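The Folding Register

The Devimari Institute kept two records of each day's work. The first was made by the machines and went directly to storage. The second was a green ledger on a shelf by the door, in which the operator on duty wrote the number of every attempt, the result, and any remark that a later reader might require. Thaís Medeiros had kept the ledger since November, and her remarks were known for being brief.

The contract with Avito called for 436 accepted demonstrations of a garment being straightened and folded. By the close of the previous shift, 300 had been entered. The remainder were to be completed by a single operator, with a reviewer present, and the reviewer assigned was Kohei Aoki of the Cavalcanti office.

Mr. Aoki arrived at 2 in the afternoon with a folder of rejected attempts. He asked to see the opening state of the next one before any motion was recorded. Ms. Medeiros laid out the blue shirt, turned one sleeve back, and brought up the wrist view for his approval.

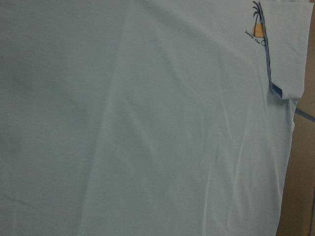
Wrist view, opening state. Garment flat, one sleeve folded back.

"The sleeve is on the print," he said.

"It touches the print. The instructions permit it."

He consulted the folder and found that the instructions did permit it. He initialed the line in the ledger and took a seat behind her, where he remained for the next 18 attempts.

The work followed a fixed order. Ms. Medeiros guided the arm to the cloth, closed the gripper, lifted, and carried the edge to its place. If the edge fell short, she marked the attempt as failed and began again. If it fell short and she was able to recover it, she marked it as recovered, and it was these attempts that Mr. Aoki wished to discuss.

"The Gimunov guideline excludes them," he said. "A demonstration should show the task done correctly."

"The guideline was written before anyone here had run the learner on it," she replied. "We gave it clean attempts for a month. Then it dropped a hem, and it stood there holding air until the timer ended. It had never been shown a person making a mistake."

Mr. Aoki wrote this down in full. He then asked whether she made the mistakes on purpose.

She considered the question for longer than he had expected. "At first I did," she said. "They were poor examples. I always dropped the cloth in a way that was easy to pick up."

He requested that she continue, and she took hold of the controls again.
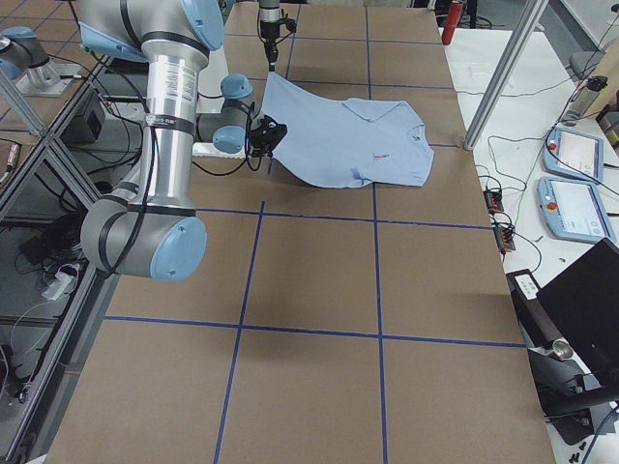

The grip had to be shallow. A deep one gathered the layers together, and the fold came out thick on one side. Ms. Medeiros had explained this to three trainees, and each had agreed with her and then gripped too deep for a week. She no longer explained it. She let them sit where Mr. Aoki was sitting, and waited for them to ask.

"You stop before you pull," he said at last. "Every time. Is that in the instructions?"

"No."

"Then the learner will also stop."

"It does already," she said. "Look at last week's runs. It closes the gripper, and it waits as long as I wait."

Mr. Aoki turned back through the ledger to the first page in her handwriting. The early remarks concerned lighting and cable wear. Further on they grew shorter, and there were whole pages on which she had written only the attempt number and the letter R. He compared these against his folder. Every one of them had been rejected by his own office, and several bore his signature.

He removed the rejected sheets, squared their edges, and placed them on the shelf beside the ledger.

"I will need a reason to enter for the reversal," he said.

Ms. Medeiros told him to write that the cloth had slipped. He wrote it, dated the line, and asked her to begin the next attempt.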